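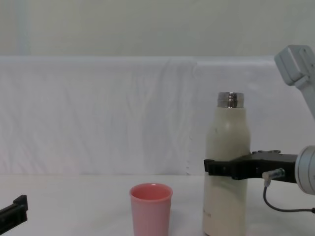

Insulated bottle, cap off.

Zallari Page Titles, data card

Page titles and meta descriptions from small online shops, each paired with the search phrase the page was written for. Last updated Jul 25, 2021.

Rows: 900
Shops: 17
Columns: 4 (url, title, description, phrase)

Descriptions over 200 characters were dropped. Titles are stored as published, typos included. Arroyo and Carach pages share one template, so keep them in the same split.

Maintained by Susside.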